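How a Band Goes on Tour

A tour is a trip a band makes to play concerts in many different places. Some tours last a weekend. Some last most of a year. A small band might play in rooms that hold 100 people, and a very famous band might play in sports stadiums.

Most of a tour is not spent on stage. A concert may last an hour and a half. The rest of the day goes to driving, unpacking, testing the sound, eating, packing up again and doing laundry. 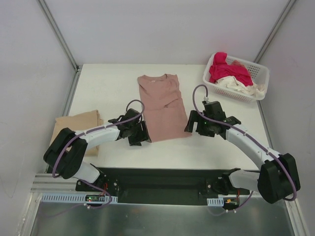
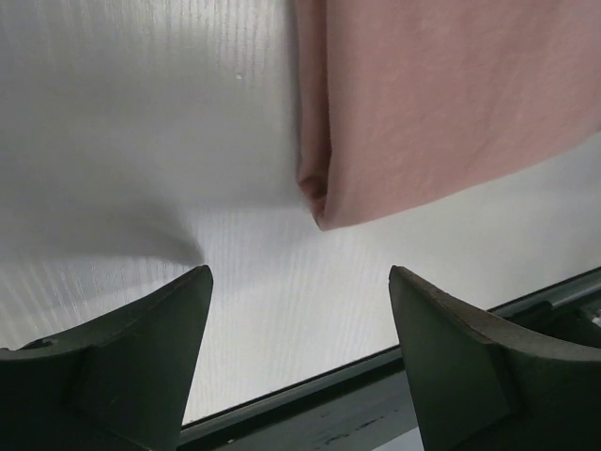

Planning the trip

Planning starts months before the first show. A person called a booking agent writes to clubs and theaters and asks which nights are free. Then the agent tries to put the towns in a good order. If a band plays in Rimbridge on Friday, it helps if the next show is close by. Nobody wants to drive all night and then drive back the same way two days later.

The list of towns and dates is called the route. Let's say a band called Elatell has a tour in May. Their van will go 3,182 miles before they get home. That is farther than driving from New York to Los Angeles. They will play in big cities and in small towns like Odura, where the concert is in an old movie theater.

Who goes along?

The musicians go, of course. Other people go too, and they are called the crew.

The tour manager keeps the schedule, finds the hotels and makes sure everyone is in the van on time.

The sound engineer stands at a big board covered in sliders and knobs, usually at the back of the room. Each slider makes one thing louder or quieter, such as the singer's voice or the bass drum.

The merch seller runs the table with the T-shirts and records. "Merch" is short for merchandise, a word for things that are for sale. Small bands often earn more from the merch table than from tickets.

Elatell travels with 6 people in one van. A stadium tour can have a crew of 80 or more, with buses to sleep in and trucks for the lights and speakers.

A day on tour

In the morning the band leaves the hotel and drives to the next town. In the afternoon they reach the place where they will play, which is called the venue. Carrying everything inside is called load-in. Drums are heavy, and so are amplifiers, the boxes that make electric guitars loud.

Next comes sound check. The drummer hits each drum over and over while the sound engineer listens. Then the guitars are tested, then the voices. At the end the band plays a song or two together. Every room sounds different. A room with bare walls can be very echoey, and it changes again when it fills up with people.

After sound check there is dinner and a lot of waiting. Often another band plays first. They are called the opening act or the support. Then the main band plays its songs in an order that was written down ahead of time. That paper is the set list, and it is usually taped to the floor near the microphones.

When the music stops, everything goes back in the van. This is load-out. It might be midnight by then.

Is it fun?

Many musicians say playing is the best part and being away from home is the hardest. They miss birthdays, pets and their own beds. Days off help. On a day off, a band might sleep late, go swimming or call their families.

Words to know

Route: the list of towns on a tour, in order.
Venue: the place where a concert happens.
Load-in and load-out: carrying the equipment in and out.
Sound check: testing the instruments and microphones before the show.
Set list: the songs a band will play, in order.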